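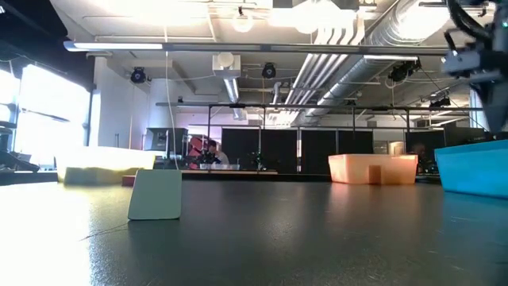

Open afternoon at Forkholm - what you missed

Quick one as I'm typing this up on the train and the battery's going. September's visit was the robot lab at Forkholm, 16 of us went over from Trutley, two more than we'd booked for, sorry again to the front desk. Very bright room, big window, silver ducts all over the ceiling. Bring sunglasses, only half joking.

Tegan Goodwin showed us round. She runs the Clundora project, now in its second year. Aim is simple to say: get an arm to pick up small things and put them in the right bin, without somebody writing out every move beforehand. Doing it is another matter. A child of three would have the whole table cleared while the arm is still making its mind up (Tegan's words, more or less).

The set-up. One arm, a dark table, plastic bins in different colours, little blocks to go in them. The pale green one was the favourite with our lot, flat thing, stands up on its edge. Harder than it sounds for a gripper apparently. Lying down it's easy to find and awkward to get hold of, standing up it's the other way about, and one clumsy nudge sends it over. Cameras up on the ceiling structure too, so plenty of eyes on the job.

Numbers for those who asked. The arm has had 2164 practice goes at the block task so far. On a good day it gets 80 out of a hundred, on a bad one 60, and the difference is mostly light. Sun comes round, table starts to shine, arm reaches for a reflection. They've talked about blinds. Tegan would sooner leave the window alone and have the thing learn to cope, as no warehouse is going to dim the lights for it. Fair point I thought, though there was a bit of muttering at the back about just buying the blinds.

We had an hour of watching. First go, straight in, applause. Second go it dropped the block outside the bin and then carefully let go of nothing at all over the right spot. Bigger applause. After that people were calling out which bin, which I dont think helped the person on the controls.

Questions were good. Will it take jobs - Tegan said not this one, not soon, but didn't brush it off. What does it cost - more than her house has had spent on it, no figure given. Can it do washing up - no. Does it have a name - also no, they tried and nobody could agree.

The gripper pads come from Romaniuk, a small outfit who do the moulding, and they've offered to have us over in the spring. Small groups only, closed shoes, no bags on the shop floor. Put your name on the list by the tea urn or reply to this.

Other bits:
Lift share worked well, same again next time please. Whoever left a grey scarf in the back of my car, it's on my coat hook. Tegan is happy to get follow-up questions but send them to me first and I'll pass them on in one go, she has enough email. Slides to folllow when I get them.

Tea was decent. Biscuits went early.

14 shares
3 comments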